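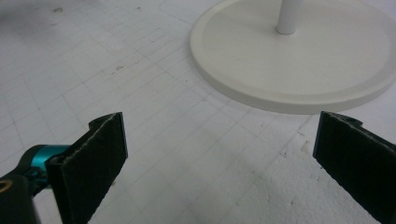
4장. 표면의 반사와 색 측정

4.1 정반사와 난반사

빛이 두 매질의 경계에 도달하면 일부는 경계면에서 반사되고 나머지는 매질 안으로 들어간다. 경계면에서 바로 반사되는 성분을 정반사(specular reflection)라 하며, 그 크기는 프레넬 식에 따라 입사각과 굴절률로 결정된다. 매질 안으로 들어간 빛은 안료 입자나 섬유, 기포에서 여러 번 산란된 뒤 일부가 다시 밖으로 나온다. 이 성분이 난반사(diffuse reflection)이며 물체색의 대부분을 만든다.

수직 입사일 때 공기와 굴절률 n인 유전체 사이의 반사율은 다음과 같다.

R = ((n - 1) / (n + 1))^2

n = 1.5이면 R = 0.04이다. 유전체의 정반사광은 파장에 따른 변화가 작으므로 광원의 색과 거의 같다. 광택이 있는 빨간 도료의 하이라이트가 희게 보이는 것은 이 때문이다. 금속은 굴절률이 복소수이고 파장 의존성이 크므로 정반사광 자체가 색을 띤다.

표면이 거칠어지면 정반사 성분이 넓은 각도로 퍼진다. 총반사 에너지가 같더라도 관찰 방향에 따라 휘도가 달라지고, 특히 어두운 색은 무광일 때 채도가 낮고 밝게 보인다. 시료의 광택을 기록하지 않은 측색값은 다른 시료의 값과 비교하기 어렵다.

4.2 램버트 면

이상적인 난반사면은 어느 방향에서 보아도 휘도가 같다. 이를 램버트 면이라 한다. 조도를 E, 반사율을 ρ라 할 때 휘도 L은

L = ρE / π

로 주어진다. E의 단위는 lx, L의 단위는 cd/m²이다. 광도는 법선에서 잰 각 θ에 대해 cos θ에 비례하여 줄지만, 관찰 방향에서 본 투영 면적도 cos θ에 비례하여 줄기 때문에 휘도는 일정하게 유지된다.

예제 4.1
조도 4000 lx로 균일하게 조명된 램버트 면이 있다. 반사율이 0.90일 때 휘도를 구하라.
풀이: L = 0.90 × 4000 / 3.1416 = 1146 cd/m².

실제 시료 중 램버트 면에 가까운 것으로는 압축한 황산바륨 분말과 소결 PTFE가 있다. 두 재료 모두 가시광 영역의 반사율이 높고 분광 특성이 평탄하여 백색 기준으로 쓰인다. 다만 입사각이 커지면 이상적인 분포에서 벗어난다. 60도 이상의 입사각에서 얻은 자료는 보정 없이 사용하지 않는다.

4.3 측정 기하 조건

반사 측정의 결과는 조명과 수광의 배치에 의존한다. 이 과목에서는 다음 표기를 사용한다.

45°:0° 시료를 45도에서 조명하고 법선 방향에서 수광한다. 정반사광이 수광부에 거의 들어가지 않는다. 육안 평가와 상관이 높아 인쇄물 측정에 널리 쓰인다.

di:8° 적분구로 확산 조명하고 법선에서 8도 기울어진 방향에서 수광한다. 정반사 성분을 포함한다(SCI).

de:8° 배치는 위와 같으나 광 트랩으로 정반사 성분을 제거한다(SCE).

SCI 값은 표면 거칠기의 영향을 적게 받으므로 재료 자체의 색을 비교할 때 적합하다. SCE 값은 광택 차이까지 반영한다. 같은 시료의 SCI와 SCE에서 얻은 L*의 차이가 크면 표면의 광택이 높다고 볼 수 있다.

4.4 백색의 평가

완전 확산 반사체의 삼자극치를 (Xn, Yn, Zn)이라 하면 CIELAB 명도는 다음과 같다.

L* = 116 (Y/Yn)^(1/3) - 16 (Y/Yn > 0.008856)

Y/Yn = 0.80이면 L* = 91.7이다. 흰색에 가까운 시료에서는 명도보다 b*의 차이가 먼저 인지되는 경우가 많다. b*가 양이면 노란 기미, 음이면 푸른 기미를 띤다. 미색 시료와 차가운 흰색 시료를 나란히 놓으면 명도가 비슷해도 쉽게 구별된다. 따로 떼어 놓고 보면 색순응으로 인해 둘 다 흰색으로 판단될 수 있다.

형광 증백제가 든 종이나 직물은 자외선을 흡수하여 청색 영역에서 방출한다. 이 경우 겉보기 반사율이 1을 넘을 수 있고, 결과는 광원의 자외선 함량에 따라 변한다. 측정 조건에 M0, M1, M2 중 어느 것을 썼는지 반드시 적는다.

4.5 실습: 무광 백색 도막의 색차

시료는 Vatport 도막판과 Daltus 도막판이며, 각각 2장씩 배부한다. 시료 보관함 번호는 3947이다. 측정 순서는 다음과 같다.

(1) 측색계의 전원을 켜고 예열한다. 예열 시간은 장비 옆의 안내문을 따른다.
(2) 광 트랩으로 영점을 잡고 백색 교정판으로 교정한다.
(3) 시료의 네 귀퉁이와 중앙을 SCI로 측정한다.
(4) 같은 위치를 SCE로 측정한다.
(5) 위치별 값을 모두 기록한 뒤 평균과 표준편차를 구한다.

색차는 우선 CIE 1976 식으로 계산한다.

ΔE*ab = ((ΔL*)^2 + (Δa*)^2 + (Δb*)^2)^(1/2)

이어서 CIEDE2000으로 다시 계산하고 두 값을 비교한다. 무채색 부근에서는 CIEDE2000이 a*축을 보정하므로 두 식의 결과가 다르게 나온다. 계산 시트를 직접 작성한 경우 색상각의 사분면 처리를 확인할 것.

교정판 표면에 손자국이 있으면 교정 단계의 오차가 모든 측정값에 전달된다. 교정판은 가장자리만 잡고, 사용 후 덮개를 닫는다. 도막판 뒷면이 비치는 시료는 흑색과 백색 바탕 위에서 각각 측정하여 은폐율을 함께 보고한다.

4.6 연습문제

1. 굴절률 1.33인 액체 표면의 수직 입사 반사율을 구하라.
2. 반사율 0.18인 램버트 면의 휘도가 100 cd/m²이다. 면의 조도를 구하라.
3. 램버트 면의 광속 발산도가 πL임을 반구 적분으로 보여라.
4. 광택이 다른 두 흑색 시료의 SCI 값은 일치하고 SCE 값은 다르다. 육안으로 어느 쪽이 더 어둡게 보이는지 관찰 조건을 명시하여 논하라.
5. Y/Yn이 0.80에서 0.82로 바뀔 때 L*의 변화를 구하라.

참고 자료
Harvey Girard, 반사 측정 강의록, Paquette 판, 2장.
실습 보고서 양식은 과목 게시판의 Zirnitz 폴더에 있다. 제출 기한은 11월 중 별도로 공지한다.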